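Oltier Costume Jewelry - Stock and Packing Meeting
Minutes, September 2020

Present: stock, packing, returns, web listings. Apologies from purchasing.

1. Minutes of the last meeting
Accepted with one correction. Under item 4, "Usman boxes" should read "Dusar boxes".

2. Stock on hand
The count closed at nearly 2,000 pieces across all lines. Rings and bracelets are counted separately from now on. The February count mixed them, so the two sets of totals cannot be compared line by line. Web listings will keep the old totals on file but will not publish them.

3. Gift boxes
Discussion of how bracelets and rings are put together in the rectangular boxes. Stock reported that beaded bracelets sit well in the inner tray without padding. Braided cord bracelets are more difficult: the adjustable ends spread out of the coil and can get caught when the lid goes on. Packing proposed tucking the ends under the braid before closing. Agreed.

It was further agreed that a box holds two bracelets at most, side by side and not overlapping. Rings are laid out next to the box during sorting and are bagged before anything else is closed.

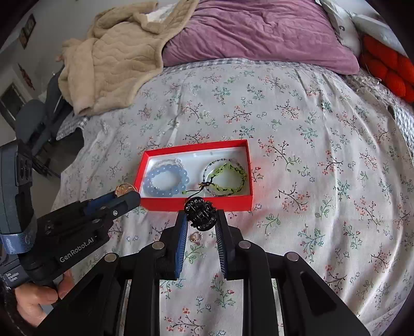
Packing asked whether a plain cloth should be required under small items. Small gold rings are hard to pick out on a printed fabric, more so where it is creased. Returns supported this. Web listings had no view, as listing photos are taken separately. Agreed: plain cloth, pulled flat, for all sorting of rings. Patterned bedding may still be used for bracelets and larger pieces.

4. Wire and bead pieces
Black wire ornaments with beads or studs are to be lifted by the outer edge only. Returns has logged 21 pieces with bent wire, all of them from mixed bags. These pieces will be bagged singly. No change to the price.

5. Suppliers
Catex has quoted for new trays in packs of 32. Usman has not replied. Stock prefers the white tray, on the grounds that pale beads and clear strands can be checked against it under a desk lamp. Packing noted that white trays show marks and would like a sample first. Deferred.

6. Labels
Ring sizes to be written on the bag, not on the box. Existing labels to be used up.

7. Other business
Returns requested a second lamp for the sorting area. Approved.

Actions
Stock: separate count sheets for rings and bracelets.
Packing: plain cloth; tray sample from Catex.
Returns: list of bent pieces to stock.
Purchasing: second contact with Usman.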